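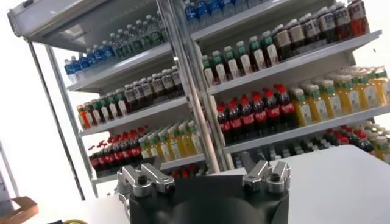 冷蔵ケースに並んだ飲み物。滑ったあとの一本は格別です。

Vullaのスケートボード用ソフトウィール「Retamal」レビュー

2023年9月1日(金)

クルーザー用のウィールを買い替えました。前のものは角がすっかり丸くなっていて、路面の継ぎ目を越えるたびに足の裏がじんじんしていたのに、「まだいける、まだいける」と夏の終わりまで引っぱってしまったんですよね。今回選んだのはVullaの「Retamal」という柔らかめのモデルです。通販のSeltelmontで送料が300円、本体と合わせても思ったほど財布は痛みませんでした。

まず箱を開けて手に取った感想は、「あ、軽い」。大きめのウィールはどうしてもずっしりくるものと思いこんでいたので、これはうれしい驚きでした。色は生成りっぽい白で、印刷は控えめ。派手なグラフィックが好きな方には物足りないかもしれませんが、わたしのデッキは裏がステッカーだらけなので、足元はこのくらい静かなほうが落ち着きます。

取り付けは30分。慣れた人ならもっと早いはずですが、古いベアリングがなかなか抜けてくれず、床に座りこんで格闘していました。スペーサーは付属しないので、お手持ちのものを使い回すか、一緒に注文しておくといいですよ。

さて、肝心の乗り心地です。いつも走っているVarportの川沿いの道は、途中から舗装がぐっと粗くなるのですが、そこに入ったときの振動がずいぶんまろやかになりました。ガーッという音がゴーッくらいに変わる、と言えば伝わるでしょうか(伝わりませんね、すみません)。小石を踏んでも前につんのめる感じが少なく、プッシュ一回で伸びる距離も長くなった気がします。家から橋まで歩数計代わりのアプリで測ったら1,976メートルで、これを往復してもひざがまだ元気! 以前は帰り道の後半がただの我慢大会だったので、これだけでも買ってよかったと思っています。

気になったところも正直に書いておきますね。ひとつは、パワースライドがやりにくいこと。柔らかいぶん路面に食いつくので、硬いウィールの感覚で横に流そうとすると、板だけ止まって体が飛んでいきます。はい、飛びました。ひじのパッドに感謝です。それから、トラックが低い板だと深く曲がったときにデッキに当たることがあります。わたしは薄いライザーパッドを一枚かませて解決しましたが、購入前にすき間を確かめてみてください。

パークでトリックを練習したい方には、たぶん向きません。オーリーもできなくはないけれど、着地でもにゅっと沈む感じがあって、わたしはどうにも落ち着きませんでした。でも、買い物や通勤の途中でのんびり流したい方、久しぶりに板を引っぱり出してきた方には、ぜひ一度試してほしいです。

使い始めて一か月、減り具合はまだほとんど分かりません。雨の日は乗っていないので、ぬれた路面でのグリップについては書けずじまいです。次はもう少し小さい径も買って、短いほうの板に付けてみるつもりでいます。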